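Staldale Desk Tidy – teleoperated demonstrations

Summary
Staldale Desk Tidy is a set of demonstrations recorded on a two-arm tabletop cell. A person drives both arms by remote control while the follower arms carry out the task. The set was released on 15 October 2023 and is maintained by Tekle Jemal.

Contents
2,828 episodes in total, of which 341 are held back for testing. A further 806 were discarded before release and are not in the download. Each episode is stored in its own folder with joint positions, gripper openings, operator commands and one video per camera.

Tasks
Eight task labels are used, covering stationery, a container with knobs on the front, and mixtures of the two. The label is in task.txt, along with the sentence the operator was given. Spelling in these sentences has been left as typed.

How it was recorded
Operators sat at a pair of leader arms and worked from a direct view of the table. Every new operator did a practice session first, and practice episodes are not included. Items were moved by hand between episodes, so starting layouts differ. Either arm may be idle for a whole episode – please do not filter these out as faults.

Fixed view
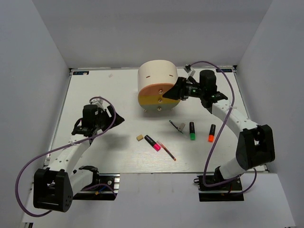 Fixed camera, one frame: the right gripper at the striped front of the container, highlighters and pens on the table.

Known problems
Recordings made in March have a small offset between video and joint data. Run fix_offset.py on them before training. The corner labels cannot be read in the fixed view, so do not rely on them for calibration.

Baselines
Clarnar and Berhe configs are in /configs. Both expect the default split.

Licence and contact
Free for research and teaching. Report damaged episodes through the Sarkolport issue tracker and give the folder name.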